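Notebook, textile care bench - September, morning

Subject: folding of black trousers, flat rectangle method, second round

Started 8:40. I want to write down the folding method while I still remember it well, because the last entry was too short and when I read it again I could not repeat my own work. Colleagues who use this page, please correct me in the margin if something is not clear.

The question is still the same one. We have to put trousers in the Zanora drawer boxes and we want them to keep the shape when the box is pulled out and pushed in. In the first round I folded in thirds and the pile was too high. Now I try halves only.

Weight of the test pair on the kitchen scale: 673 g. I did not expect so much. The belt was still in the loops the first time (825 g), so please ignore the number in the earlier entry.

Method as I did it today:

Close the zipper and the button. Turn the pockets inside and push them flat with the hand. Lay one leg on top of the other, so the seams meet. The crotch makes a small triangle which sticks out, fold this triangle in first. Then bring the hem up to the waist, stroke the air out, and fold again in half. Stroke again, from the fold to the open side and never the other direction.

The surface matters more than I thought. On the table the fabric slides and the two legs go apart already at the first fold. On the bed with the fleece blanket it stays where I put it. The blanket is the one with the small animals and the pink flowers, soft, a pale cream pink. The disadvantage is the fluff. Black trousers take every light hair, and after three folds I had to use the roller. Maybe a cotton sheet is a good compromise, I will try it next time. 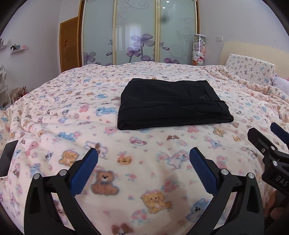
About the bottom fold. It always wants to come up a little. I think the reason is the thickness, at this place there are all the layers together and the fabric does not like to make such a tight turn. I tried to press with the flat hand and count to ten. It helps for a short time. I also tried a book on top (the Ramanauskas catalog, 1744 g, I weighed it too) and left it during my coffee. Better, but when I lifted the packet to carry it to the box, it was almost the same as before. So the book is good for storage but it does not change the fold.

What I did not try yet: fold the legs over a rolled towel at the middle, so the turn is not so tight. Somebody wrote this idea in the notebook in spring, without result.

Creases. There are faint ones along the fold lines and for me this is acceptable for casual trousers. For the pairs with a pressed line in front it is a different case, and I would hang those and not fold at all.

Logo up or logo down? In my first version it was down and then in the drawer all black trousers look the same. With the small triangle logo on the upper side I find the right pair faster. I prefer up from now on. It means the folding must begin with the other leg on top, and I made this mistake two times this morning and had to open everything again.

10:15. Box test. Grorora box, the low one, inside width 200 mm. The packet does not go in flat, it is too wide and it bends at the side. In the Zanora box it goes in well and there is space for a hand. I pulled the drawer out and pushed it back many times and the top pair moved a little to the back, the pairs under it stayed. I would say the low box is only for T-shirts and socks.

The Gullmont hangers came also, they are still in the bag. I did not open them because they belong to the other list.

Notes for the next time:

- cotton sheet over the fleece, compare the fluff
- rolled towel in the middle fold
- same method with jeans, where I expect the bottom fold to be much worse
- buy new sheets for the lint roller, the last one is nearly finished
- write the box names on the boxes with a marker

The blanket goes to the wash after this, at low temperature and without softener. Stopped 11:05.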